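Kama gripper kit, second review after three months

We bought two of these kits for the Womcombe workshop, one for each arm, and I said I would write again once they had done some real work. The work is tableware: plates out of a wire rack, plates into a wire rack, and whatever else we decide to leave beside it.

The price was £394 per kit from Lefèvre, with delivery on top. That gets you the gripper, two pairs of fingers, a wrist bracket and one cable. It does not get you the camera, and the bracket is not much use without one, so put that on the same order. We didn't, and paid for delivery twice.

Fitting took a Sunday afternoon. The bolts are decent and the holes line up. The manual is thin and the wiring page has the two connectors the wrong way round, which Jacqueline Jacquet spotted before we switched anything on.

In use the fingers hold a plate by its edge well enough. Thick rims are easier than thin ones. The pads wear faster than I expected and are sold only in packs of 20, so I would budget for a pack in the first year and treat it as part of the price. The cable is the weak point. It is stiff, and it needs more slack at the wrist than the drawing shows.

We also looked at the Grondumari, which costs nearly twice as much. It closes faster and comes with better software. For moving crockery at our pace I couldn't justify it, though if you need to run all day you might.

Other costs to plan for: a solid base plate, a spare cable, and cheap plates to practise with. Set aside £100 for those three together. Spares from Lefèvre took longer to arrive than the kits did, so order early if you have a deadline in May or any other month.

Four stars. I have taken one off for the manual and the pad packs.
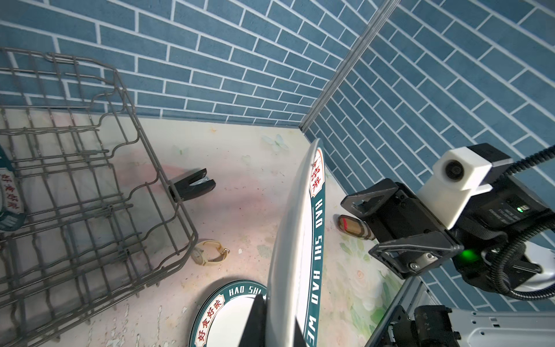 Is it worth buying a second kit at the start, or should I wait?

Wait until the first one is running, unless you already know the job needs two arms. The kit price doesn't drop for a pair, so you only save the second delivery charge.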